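发件人：I-seul Ra
收件人：Sketden 家庭烘焙邮件列表
日期：2018-06-30
主题：Re: [Sketden] 酸面包底部太厚、切不动

老周你好，各位好，

赶着出门，先回几句，想到哪写到哪。

老周写道：
> 上周按列表里的方子做了两次乡村面包，用的是 Gil 的全麦粉，掺了三成。
> 两次都一样：底部一层硬壳，又厚又黑，面包刀锯半天。上面颜色倒正常，
> 里面也熟了。铸铁锅预热了一个钟头，温度开到最高。
> 是不是粉的问题？还是水加少了？
> 另外冷藏发酵到底放多久，列表里说法太多，看晕了。

粉应该没问题。Gil 那款我用了快一年，吸水比较大，但不会让底变硬。你说上面颜色正常、里面也熟，那就是下火太猛。锅预热一个钟头，又是最高温，锅底烫得厉害，面团一落下去底就开始焦了。

我的做法：预热四十分钟，锅放中下层，锅下面隔一层再插一个空烤盘，挡一挡下面的热。烤盘不要一开始就放，面团进炉的时候再插进去。盖着盖子烤25分钟，揭盖之后温度降到220度，再烤20分钟左右看颜色。锅底垫油纸，油纸下面撒一小把粗玉米粉，也有用生米的，我试过，米会糊，味道不好闻，不推荐。

还有一个可能，你的炉子本身偏热。我那台旧的 Billavden 就是，表盘写220，实际快到250。买个炉内温度计，几十块钱，挂在中间那层，空烧半个小时再看读数。别信表盘，真的。 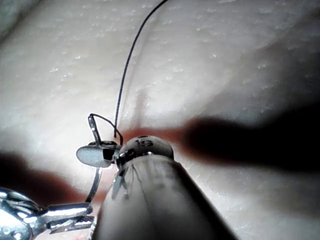
水量的事。我现在的配方，一个面包：高筋粉加全麦一共400克，水先放280克，也就是70%，盐8克，酵种80克。全麦占三成的话可以再多加一点水，第二次折叠之前用手沾水带进去就行，不用称。手感要软，但是提起来能挂住，摊成一滩就是多了。你信里没写水量，下次写上，不然大家只能猜。

要做两个就翻倍，粉800克。上次有人在列表里写成900克，水却没跟着改，做出来干得像砖头，我当时也照着做了一回……那封信的存档最好改一下，管理员看到的话麻烦处理下。

冷藏的时间：我一般晚上九点整形进冰箱，第二天中午烤，十五个小时上下。冰箱4度的话放到二十四小时也行，酸味会重一点。再长我不敢说，放过一次三十六小时，割口张不开，塌塌的。夏天注意，室温发酵那段要缩短，现在厨房28度，我三个半小时就收了，冬天要五个多小时。看面团体积，涨到一半多一点就可以，不要等翻倍。十二月写的那份时间表是按冬天室温来的，夏天直接套肯定会发过头，那个表我回头重新写一份夏天的。

对了，酵种。喂完之后到最高点再用，回落了就再喂一次。别嫌麻烦，这一步省不得。老周你的酵种是 Clallix 那边分来的吧？那个偏稀，等量换的话水要扣掉一些，我一般扣15克。

切的时候也等一等，出炉至少晾两个小时。底硬的那两个别扔，切成薄片，刷点橄榄油和蒜，160度烤到脆，配汤很好吃。或者打成面包糠，冻起来慢慢用。

问老周3个问题，回信的时候带上：
锅是多大的，铸铁的还是搪瓷的？
炉子有没有热风，开没开？
割口之后有没有喷水？

热风要是开着，先关掉再试一次，一次只改一个地方，不然不知道是哪里起作用。

还有人上周问能不能用不绣钢汤锅代替，可以，盖子要严，把手得耐高温，塑料把手的千万别进炉。汤锅底薄，烤盘那层更要垫。

先这样，晚上回来再看邮件。

I-seul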